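Workbench and kitchen table tips, the catch-all page

Skemano Home Notes. Updated whenever I get a minute, last in July.

Short version for people in a rush: clear the surface, mark it, put one bin on it, wipe it down at night. Long version follows. Skip around, I did when writing it.

CLEARING OFF

Everything off. Not to one side, off. Floor, chair, bed, wherever. A table with a pile in the corner grows a second pile by Monday.

Wipe with a barely damp cloth. Dish soap, two drops in a bowl of warm water, wring it hard. Old glue blobs come up with a plastic scraper or an expired store card. Held flat, short pushes. No metal, you will gouge it and then you'll be looking at the gouge for years.

Crayon: baking soda on a damp cloth. Candle wax: ice cube in a bag, wait, flick it off. Marker: rubbing alcohol on a cotton ball, test underneath first. I did not test underneath first once. Table is in the garage now.

Sticky stuff from labels. Cooking oil, leave it 20 minutes, wipe, then soap to get the oil off. Works on jars too, which is how I learned it.

MARKING IT UP
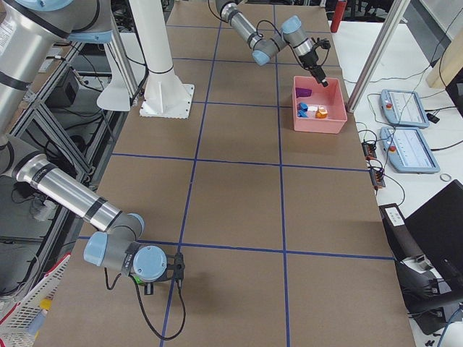 Tape is the cheapest organizer there is and most people only use it for painting. Measure once at each end, put a pencil tick, pull the tape tight between the ticks and lay it down in one go. Dont press until it's straight. Then rub it down with the back of a spoon. A color that stands out is worth the hunt, dark blue on a brown top like this one reads from across the room, and running strips both ways gives you a grid instead of lanes. Lanes are fine for mail. Grid is better for sorting screws, beads, seed packets, sewing pieces, school papers, puzzle pieces by color.

Cell size: biggest thing you sort, plus a hand's width. Too small and stuff creeps over the line.

Cut the ends square with a knife, or fold them under the lip of the table. Torn ends lift first.

Tape left in sun bakes on. Pull it up every couple of months and redo it. Pull low and slow, back over itself. If it leaves gunk, see the oil trick above. Hair dryer on low helps with old tape, keep it moving.

Don't tape over fresh varnish or wax. Give a new finish a good long cure first, check the can.

On a kitchen table you eat at, skip tape completely. Get a cheap vinyl cloth, draw your grid on the underside with a marker if it shows through, flip or roll it away for dinner.

SORTING NIGHT

Best done in the evening with the radio on. 9 pm, tea, go.

Dump one drawer. One! I know you want to do all of them. Dump one.

Sort fast. Three seconds per thing. If you can't decide it goes in the maybe spot, and the maybe spot gets one cell and no more. When it's full you have to decide.

Batteries: the dead ones do not go back in the drawer. Tape over the ends of nine-volts and take them to the drop-off. Ours in Dindville is by the hardware store entrance, yours will be somewhere equally annoying.

Keys nobody can identify. Put them on a ring with a tag and the month. If no door has come up in a year, out.

Loose screws. I did a full count one winter, 533 in one coffee can, and used maybe four of them since. Keep wood screws, keep picture hooks, keep anything that came with furniture you still own (bag it, tape the bag to the back of the furniture). The rest goes to scrap metal.

Twist ties, keep about 44 and toss the rest. Fine, keep ten.

Instruction booklets: look it up online, if it's there recycle the paper. If it isn't, one folder.

ONE BIN, NOT SIX

The bin sits at the far edge, middle, so either hand can reach. Open top. Lids are where good intentions go to sit. Whatever doesn't belong in the room goes in the bin, and at the end you walk the bin around the house and empty it. Takes five minutes. 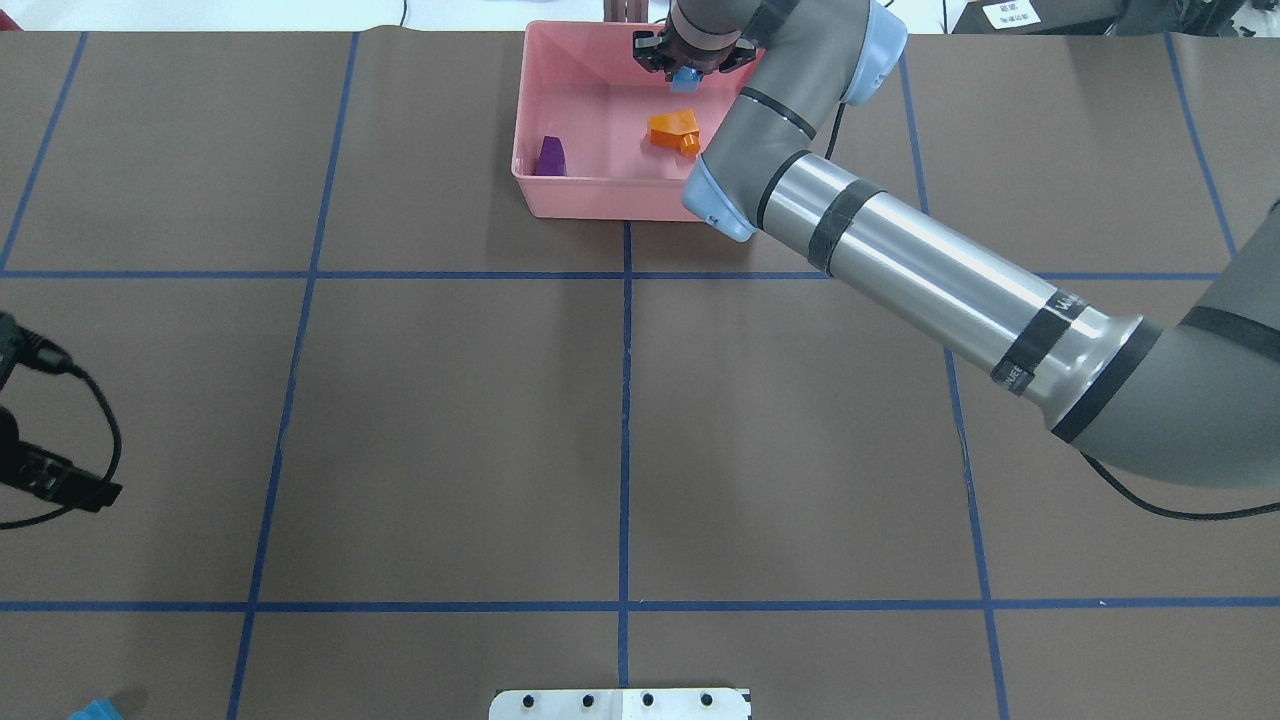

Plastic over wicker for this, you can rinse it. Smooth inside so crumbs and sawdust tip right out. Rounded corners are easier to wipe than sharp ones. Bright or silly color is good, you notice when it's been left on the stairs.

Bins that get greasy: hot water, soap, a handful of rice, swirl. The rice scrubs the corners. Strain it before it goes down the sink please.

Smelly bins: sheet of crumpled newspaper inside overnight. Or dry coffee grounds in a saucer.

Don't stack bins you use daily. You'll only ever use the top one.

LIGHT, CORDS, ODDS AND ENDS

Lamp on the side opposite your writing hand. Otherwise you work in your own shadow all night.

Cords run along the back edge, held with binder clips clamped to the table, cord threaded thru the wire loops. Unplug glue guns and irons when you step away. Every time.

Wobbly table: fold cardboard, slide under short leg, trim. Cork slice from a wine bottle lasts longer.

Squeaky drawer: rub a candle stub on the runners. Soap works but picks up dust.

Scratches on brown wood: rub a walnut across, wait, buff. Small scratches only. I tried the Plirolberg wax stick as well, a bit shiny for me but it covers.

Reader in Maldonado wrote to ask about white rings from cups. Mayonaise, leave overnight, wipe. Smells like a sandwich, works on most of mine.

Next update will be pantry shelves, and what to do about flour moths.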